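Tuesday, September 25, 2018
To: Vasanthi Kurup
From: Touran Najafi
Re: Clomell handheld gripper kit, second progress report

You asked for something shorter than last time. The last one ran to 22 pages, so the bar is low.

## Where we are

The review of the Clomell kit is on schedule, a phrase I have waited two years to type in a report to Norkcombe. Both handheld grippers are set up at the bench, and we have logged 300 recordings of people doing things any toddler could manage with one fist. The current task set is kitchen storage: tubs, lids, and the wire rack. 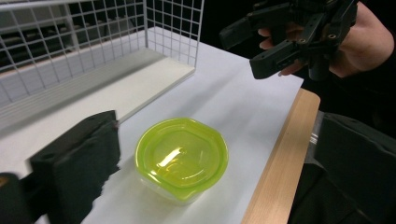 Clomell's brochure calls the kit "ready in minutes." It took us most of a day, largely spent on a setup guide that refers to a Figure 9 and stops at Figure 8. Neves at the supplier sent the missing page quickly and was very nice about it. Once running, the kit has behaved well. New operators get comfortable by their second session, though they all complain about their thumbs.

## What we like and don't

- The linkage moves smoothly and hasn't needed adjusting since setup.
- Spare finger pads cost more than I'd expect for something that wears out. I have asked for a bulk price and received a newsletter.
- The Dotton software drops a recording if you name it with a space. We lost 21 this way before anyone read the error log. I have now read the error log.
- Thin rims are the hard part. An operator has to get one pad inside the tub and one outside, then squeeze enough to hold it without bending it.
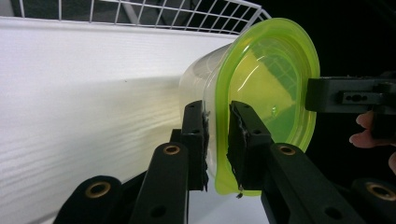
## Money

We have spent $1252 of the parts budget, mainly on pads and a second charger. The first charger works fine if you hold the plug at an angle, and I didn't want to put that in the job description.

## Next

We start on soft packaging next week and will compare the results with the tubs. I'd like a decision on extending the loan before Clomell's invoice makes it for us. My vote is to extend, provided they throw in pads and a guide with all its figures.

Touran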